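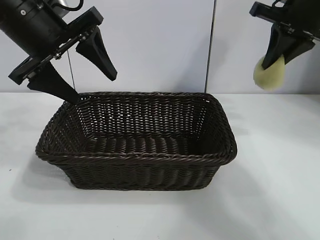
The sponge basket: a thread

1/ I own one brown woven basket that has held, over the years, bread, mail, a cat, and the chargers of phones I no longer have. As of July 23, 2020 it holds sponges. I have a lot to say about this and nowhere else to say it.

2/ Background. I have been home since forever. In May I bought sponges in bulk from a place called Koppel, which sells restaurant supplies and will apparently sell them to anyone with a credit card and a feeling of dread. The box said 110. I did not read the box until it was in my hallway.

3/ For a while they lived under the sink, in the box, next to the pipe that drips. You can see where this goes. I lost 30 of them to the pipe. A sponge that has been slowly wet for six weeks is a thing you pick up with a bag over your hand.

4/ So: storage with air. My first idea was a Bavero countertop organizer, which has little trays and a lid and costs 62 dollars. It arrived. The trays fit a sponge if the sponge is willing to be folded. Mine were not willing. It went back.

5/ Second idea was a jar. A jar of sponges looks like a science fair.

6/ Third idea was to look at the basket on the shelf, currently full of chargers, and have the thought a normal person would have had before spending 62 dollars.

7/ Things in favor of a woven basket: air gets in on all sides. It has a rim you can grab with one hand. Dark brown hides the sort of stain I'm going to put on it. Rectangular, so it goes flat against the wall and doesn't roll around the counter like the round one my aunt gave me.

8/ Things against: crumbs. A weave is basically a crumb filing system. I turned it over and knocked it on the back step and what came out was mostly toast from a previous administration.

9/ To clean one: dry brush first, the cheap kind for vegetables. Then a barely damp cloth. Do not soak it. I soaked one years ago and it dried into the shape of a canoe.

10/ Several people have asked (two people have asked) whether you're supposed to line it. I tried a dish towel. The towel gets damp, the sponges sit on the damp towel, and we are back under the sink with the pipe. No towel.
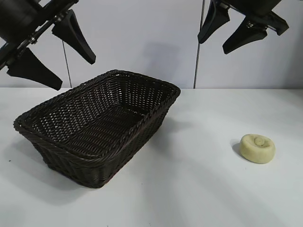
11/ Anyway, rules of the basket. Only dry sponges go in. If it has touched a plate today it stays by the faucet until tomorrow and thinks about what it's done.

12/ Second rule, the pale ones are for dishes. I know they come in colors so you can have a system, but I bought restaurant quantity and the restaurant had one opinion about color. When one gets demoted to floors I snip a corner off. It's the only system in this house that has survived contact with the people in it.

13/ Third rule, nothing else goes in the basket. This lasted 3 days. I found a battery in there this morning, and a takeout menu from Plaltmont, a place that closed last year. I don't know who is keeping a menu for a closed restaurant. I live with two suspects.

14/ Someone in the replies says I should be using a Sulico brush and giving up sponges altogether. I have almost finished my coffee and will not be taking this on today. Also I have 80 sponges. I'm committed at a level you can't understand.

15/ To the person who asked how many fit: enough. If you pile them over the rim they fall off the first time anyone shuts a cabinet, and then there's one on the floor, and then it's a floor sponge. That's how I lost a perfectly good one. Corner snipped, no appeal.

16/ The rest are in a pillowcase in the closet, hung on a hook, well away from any plumbing. I refill the basket when it gets low. I have started looking forward to this, and I'd ask you to be kind about it.

17/ Where to put the thing: not beside the stove (grease), not beside the faucet (see pipe). Mine sits on the white table against the wall, which used to be where we ate, back when we also didn't eat there.

18/ And the chargers are in the Koppel box now, bottom cut down, lid taped. One of them fits something I still own. I've tried all of them on the old camera and none of them is it, so if anyone recognizes a flat plug with a notch on one side — wider than you'd think, about the size of a stick of gum — please get in touch.

19/ Update, it's for the hedge trimmer. We don't have a hedge.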